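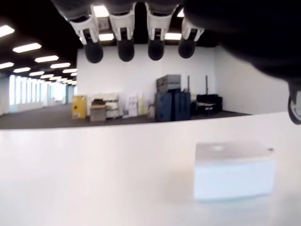

添付1:手首カメラ、ハンド下向き、ブロックはテーブル上

チケット 1174
件名:5指ハンド換装後、手首カメラの露出が安定せず把持位置がずれる
製品:Brellarel ハンド/Nindus コントローラー
起票:Odthorpe 評価班
状態:対応中

現象
平行グリッパーとの比較評価のため、アーム先端をBrellarelの5指ハンドに交換した。交換後、白いブロックの上面検出が途切れるようになった。アームを下げていくと検出枠が消え、数フレーム後に別の位置で復帰する。復帰後の座標で閉じると、指先がブロックの中心から外れる。平行グリッパーでは同じアーム、同じカメラ設定で発生していない。

再現手順
1. ハンドを開いた状態でテーブル上方の待機姿勢に移動
2. 自動露出オンのまま下降を開始
3. 下降中に手首を横に回し、側面からの接近姿勢に切り替え
4. 検出ログの信頼度を確認
70回の試行のうち17回で検出が途切れた。手順3を省くと途切れは9回に減る。

確認済みの項目
・カメラケーブルの差し直し:変化なし
・Nindus側のファームウェア再書き込み:変化なし
・ハンドアイキャリブレーションのやり直し:静止時の誤差は許容内、現象は継続
・指の原点復帰:正常終了

追記(Mofokeng サポート、Silviu Manole)
ログを受領しました。信頼度が落ちる区間で露出時間が大きく振れています。測光範囲が画面全体になっていないか確認してください。また、手首を回した姿勢での画像を1枚追加で送ってください。

返信(Odthorpe)
測光範囲は画面全体のままでした。手首を回した姿勢の画像を添付します。 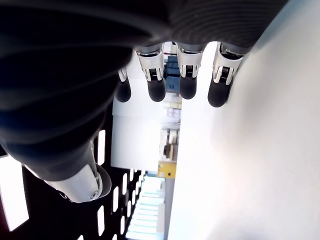

自動露出が何に引っ張られているかを、この姿勢で見直した。平行グリッパーのときは爪が細く、画面に占める割合が小さかったので問題が出なかったと考えている。5指ハンドでは黒い手のひらと被覆が上側から左側まで広く入り、右側は白い面がほぼ占める。左下には天井の照明が写り込み、左端の1灯は白飛びしている。右端の指先は白い面に重なっているため輪郭を取りやすいが、左端の指は被覆に隠れて先端付近しか見えない。指先を基準にした補正を使うなら、左端の指は対象から外すほうがよさそう。

追記(Silviu Manole)
画像を確認しました。次の順で試してください。
1. 自動露出をオフにし、待機姿勢で決めた値に固定
2. 検出マスクにハンドの被覆部分を登録(指を開いた状態と閉じた状態で別々に)
3. 側面接近時のみ、測光範囲を画面中央に限定
1だけで改善する場合は、2と3は保留で構いません。

返信(Odthorpe)
1を実施。途切れは減ったが、手首を回した直後にはまだ出る。2のマスクは開いた状態の分だけ登録した。閉じた状態は親指の位置が試行ごとに少し変わるため、どの範囲まで覆うか決めかねている。推奨の余白があれば教えてほしい。平行グリッパーとの比較表は、露出固定の条件で両方取り直す予定。

追記(Silviu Manole)
閉じた状態のマスクは、親指の可動範囲全体で作成してください。余白の推奨値は開発側に確認中です。回答が来るまで本チケットは開いたままにします。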